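Headphone amp hums only when the laptop charger is plugged in — ground loop or bad supply?

6 min read
October — posted by Dhillon in Audio and Gadgets

Question

I have a small desktop headphone amp, the Dultia, fed from a laptop over USB for audio. The amp has its own wall adapter, 12 V DC, center positive. Output goes to a pair of 300 ohm headphones on the quarter-inch jack. I also run the line out on the back of the amp to a pair of powered speakers, the Gosten ones with the volume knob on the right-hand unit.

The fault is as follows. With the laptop on battery there is no hum in either the headphones or the speakers at any volume setting I would use. With the laptop charger plugged in there is a low hum in the speakers plus a thin buzzing on top of it. The buzz changes when I scroll a web page or move the mouse. The hum does not change with anything on screen. Neither one changes when I turn the volume knob on the amp, but both get louder with the knob on the speaker.

In the headphones it is much weaker. I can hear it only with the amp on high gain and no music playing, and then only if the speakers are also connected. Unplug the line out cable and the headphones go silent.

What I have tried:

Different USB cable, shorter, with a ferrite on it. No change.

Different USB port, including one on the other side of the laptop. No change, or possibly the buzz is slightly different in pitch. I would not swear to it.

Moving the amp adapter to the other end of the desk. No change.

Different line out cable, a cheap one and a thick one. The thick one is the same.

The laptop charger has a three-prong plug. The speakers also have a three-prong plug. The amp adapter has two prongs. The laptop and the speakers are on different outlets, because the desk sits between two walls and the cord on the speakers is short.

I have read that this is a ground loop and I have also read that it is a noisy charger. I would like to know which before I spend money. A friend suggested an adapter that lifts the ground pin on the speaker plug, for a couple of dollars. I have not done this yet.
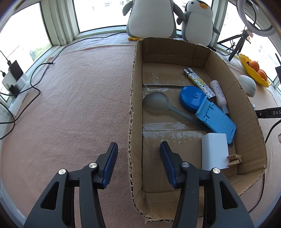

Open cardboard box, with packing tape across the bottom.

I still have the packaging for the amp and can return it until the end of the month if the amp is at fault. I would prefer to keep it, as it is otherwise quiet and the volume pot tracks well at low settings.

Answer 1 (accepted)

You have a ground loop. The charger is part of it, and so are the speakers. The amp is in the middle and is the least likely item to be faulty.

Your own tests already show this. Noise that ignores the volume control on the amp enters after that control, and in your case it enters on the cable between the amp and the speakers. Noise that goes away with the laptop on battery needs the laptop's connection to the wall. Put those together and the current path is: wall ground at outlet one, laptop charger ground pin, laptop chassis, USB cable shield and ground wire, amp ground, shield of the line out cable, speaker chassis, speaker ground pin, wall ground at outlet two. The two outlets are joined by the house wiring, and that closes the loop.

A small current flows around it. The shield of the line out cable has some resistance, so the current puts a small voltage across the shield. The speaker input cannot tell that voltage from signal and amplifies it. The steady hum is from the power line. The buzz that follows the mouse is from the changing load inside the laptop, coupled into the same ground conductor.

One correction to a common idea: a thicker cable does sometimes help, by lowering the shield resistance, but the contact resistance at the plugs can be a good share of the total. Yours made no audible difference, so do not buy a better one.

Do not lift the ground pin on the speakers. The pin is there so that a fault to the chassis trips the breaker. With it lifted, the only path to ground is your audio cable and then your laptop, and if those are unplugged there is no path other than whoever touches the metal. The same goes for snapping the pin off the laptop plug. Leave both alone.

In order of cost:

1. Put the laptop charger and the speakers on the same power strip. Get a longer cord for the speakers if the cord is detachable. This makes the loop smaller and takes the house wiring out of it. It often drops the hum a lot and leaves the mouse buzz where it was. If you use an extension, use a grounded one rated for the load.

2. Fit an audio isolation transformer in the line out, between amp and speakers. These come as a small box with RCA jacks or a short cable with a lump in it. The transformer passes the signal magnetically and breaks the shield connection, so it stops both noises. The cheap ones roll off the low bass and distort a little when driven hard at low frequencies. On small desktop speakers you may not hear it. Keep the box away from wall adapters, as an unshielded transformer will pick up hum of its own.

3. Fit a USB isolator between laptop and amp. It breaks the loop on the digital side, so the analog signal is not touched. Check the speed rating before ordering. The older and cheaper ones are full speed only, 12 Mbps, and a USB Audio Class 2 device may not be recognized through one, or may fall back to a lower sample rate. High speed isolators exist and cost more. Your amp has its own supply, so the power limit on the output side of the isolator should not matter much, but many USB receivers still take a small current from the bus.

4. If the laptop or a dock has an optical output and the amp has an optical input, use that. An optical cable carries no ground at all. This is the cleanest fix where the jacks exist.

I would do number one first, then number two. If number two cures it, you are finished and the amp stays.

As for the headphones, they go quiet when you unplug the line out for the same reason. With the speakers off the chain there is no second ground, so there is no loop. If the amp had a noisy supply you would hear it with the speakers disconnected. So I would not return it.

Comment from the poster: Number one removed most of the low hum. The buzz stayed, as predicted. I bought a transformer box, the Proltstead with RCA jacks, and with it in line I hear only normal hiss with my ear against the tweeter. Bass sounds the same to me at the levels I use. The headphones are silent on high gain with everything connected. Marking this as accepted.

Answer 2

It could also be the charger. I had something like this and it went away when I bought another charger. Mine was a third-party one with two prongs, so the laptop was floating and the case tingled a bit if you rubbed it. Try borrowing the same model from someone at work and see. Also try turning off any dimmers, mine used to make the guitar amp buzz.

Reply: A two-prong charger is a different case. The leakage there goes through the noise filter capacitor in the charger and into the audio ground, and it can hum with no loop present. The poster's charger has three prongs. Swapping it may change the character of the buzz but will not open the loop.

Answer 3

The accepted answer is right, and I will add some measurement for anyone who finds this page with a similar problem and wants to confirm it without buying parts.

Take a multimeter on AC millivolts. Turn the speakers all the way down. Unplug the line out cable at the speaker end on both channels. Measure between the outer ring of the loose RCA plug and the outer ring of the speaker jack, laptop charger connected. Then repeat with the charger unplugged. On my desk the first reading was 97 mV and the second was close to nothing. The absolute number depends on the meter and the wiring, so do not compare yours to mine. What matters is a clear difference between the two readings. If you read tens of volts, stop and have the outlets checked, as one of the grounds may be open.

A second test separates line hum from laptop buzz. Record the line out of the speakers' headphone jack, if there is one, with a phone recorder app or a second computer running on battery, and look at the spectrum. Line hum in the US sits at 60 Hz and multiples of it. The mouse buzz is broader and usually has energy well above 1 kHz, in bursts. If all you have is the 60 Hz family, the shared power strip may be all you need. If you see the bursts, go to the transformer or the isolator.

Note on gain. With 300 ohm headphones people tend to leave the amp on high gain. Any noise that gets in ahead of the output stage comes up with it. Try low gain with the volume further up. Set the laptop volume to 100 percent and do the attenuation at the amp, so the signal on the way in is as large as it can be. This does nothing for noise entering at the speakers.

On the speakers the equivalent step is to turn the Gosten knob down and raise the line level, if the line out on your amp is variable. On some units it is fixed, and the front knob affects only the headphone jack. Check which one you have before relying on the volume knob test, as a fixed line out will appear to ignore the knob whatever the source of the noise. In the poster's case the battery test and the transformer result settle the matter anyway.

238 people found this page helpful

Contact — Terms of use — Copyright Audio and Gadgets Help — Back to top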